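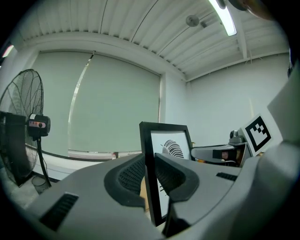
## Miststead open day, Wed 7 January — handling cell notes

**ribtorque**
Went round the Privora unit yesterday. The bench I spent longest at was the hand-held gripper one: two fingers, mesh-textured pads, picture frame held upright between them. Arm standing behind it, marker card beside that. They quoted 844 demonstrations recorded by hand since October, 19 different objects. The arm then runs what it has learned from those.

**Mavo_user6**
Did they say what the pads are made of? We run smooth ones on our Mavo cell and anything glossy creeps.

**ribtorque**
Asked. Got "a soft compound", no grade. The grip pattern is a mesh, and the finger tips are rounded, so contact on a flat frame edge must be small.

**tudose_line**
844 is thin for 19 objects. Our Tudose trial used 1,098 on six and still dropped flat stock whenever the approach angle changed.

**ribtorque**
Depends what counts as one demonstration. Theirs is pick, turn and place in a single recording.

**tudose_line**
Then the comparison is worse, as the pick gets a third of the attention. I'd want failure rates per object before believing any of it.

**Mavo_user6**
Disagree. Varied objects with fewer repeats has done better for us than the reverse. Not on frames, I admit.

**quillgate**
Was the marker card used for calibration only, or tracked during the run?

**ribtorque**
Calibration, according to the engineer. I didn't see that step done. Slides are promised by the end of the month — will post the per-object table if there is one.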